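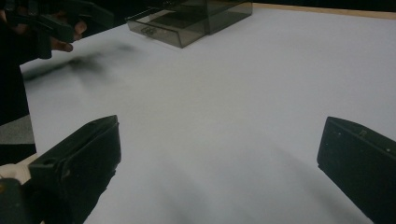 Hand Grippers Build: FAQ
Tiltonside Shared Workshop, back bench group
Last edit Sun 10 May. Short answers, ask Diarmuid for long ones.

What are you building?
A pair of hand-held grippers. You hold one in each hand and work the jaws yourself. Arm comes later, if the money does.

Why by hand first?
Cheaper. Also you find out fast which finger shapes are useless. The first set was useless.

Can I get the files?
Yes. Ask Kenta Kinoshita at the bench, he keeps the current ones. Don't use the old Restdale folder, the pivot holes are wrong in those and we havent fixed them.

What does it cost?
Both grippers plus cables: 60 in parts, if you print your own. More if you break fingers. You will break fingers.

Why the parts box?
Good practice piece. Lid, latch, small compartments. Svetozár wanted screws and a mug, got voted down. 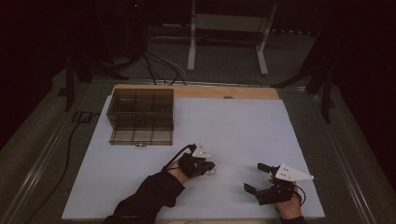

Box open on the white board, a gripper in each hand. Left one closed, right one open.

My jaws don't close square.
Loosen both pivot screws, close the jaws on a bit of card, tighten again. Still off? Reprint the finger. Sanding it makes it worse, we tried.

Cables keep catching on my wrist.
Leave a loop. Long enough that you can turn your hand over, not so long it drags on the board. Tape, not zip ties.

Do the logs matter?
Only if you want them to. Volodymyr Hordiienko has 3,898 short runs saved and is teh only one who can read his own file names. Naming sheet is coming.

Left handed?
Swap the thumb loop over, two screws. Đức Đoàn did his in a lunch break.

Can I try it without building one?
Yes, bench nights. Max 4 people at the table or it gets silly. Sign the sheet by the door. Put the board back flat when you're done pls.

Can I bring kids?
With an adult, yes. Fingers out of the jaws.

Is this the same project as Wimudley?
No. They do wheels. We borrowed a drill.

When is the arm happening?
Don't know. Not in May.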